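Getting Grease Off the Range Hood (and Other Jobs I Put Off)

Posted 15 Jul 2018 by Nathalie Wong

I moved into this house in March and didn't look up at the range hood until last week. Big mistake! The filters were so gummy that a paper towel stuck to them and stayed there.

So, what worked for me: fill the sink with the hottest water your tap gives you, add a good squirt of dish soap and 3 tablespoons of baking soda, and slide the filters in. Leave them for 40 minutes – go have a coffee – then scrub with an old toothbrush. Mine needed two rounds. Rinse, stand them on end on a towel, and let them dry all the way before they go back up.

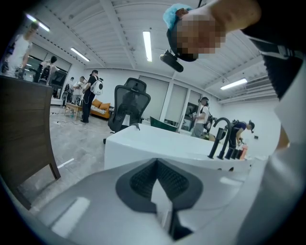

Light blue cap on, hair covered.

Speaking of hair, cover yours before you work on anything over your head. I used a shower cap the first time and it was fine, if a bit sweaty. Old long sleeves are good too (that brown goo does not wash out of a nice shirt, ask me how I know).

For the outside of the hood I wipe with warm soapy water, then a dry cloth, going with the grain if it's stainless. Skip steel wool completely. And turn the light and fan off first, and let the bulb cool down.

Next up is the oven door, where something has dripped down between the two panes of glass. If you've ever taken one of those apart, leave me a comment – I'm a little scared of the hinges.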